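Ticket: Court 3 booking and ball machine, Polusby Tennis Center
Opened: December 2024
Status: Open, again

The Pindano ball machine on Court 3 is supposed to feed a ball every 9 seconds. Since the firmware update it sends one, thinks it over for 90 seconds, then delivers the next at a height suited to giraffes. Members who paid for a backhand session are getting a meditation class.

Tried so far: power cycle, new remote batteries, emptied the hopper and refilled it with 40 balls. No change. Swapped the remote with the one from Court 1, which now doesn't work on Court 1 either.

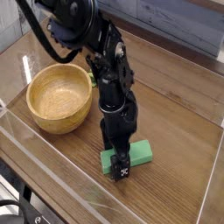 Eltell support replied that the feed interval is "within tolerance" and asked if we had tried turning it off. See previous paragraph.

Update: rolled back to the old firmware. Interval is back to 9 seconds. Height is still wrong, but only on topspin. The Grecu booking screen now lists Court 3 as a swimming lane.

Next step: recalibrate the launch angle, then call Grecu about the lane. Topspin drills moved to Court 1 until January. Bring your own remote.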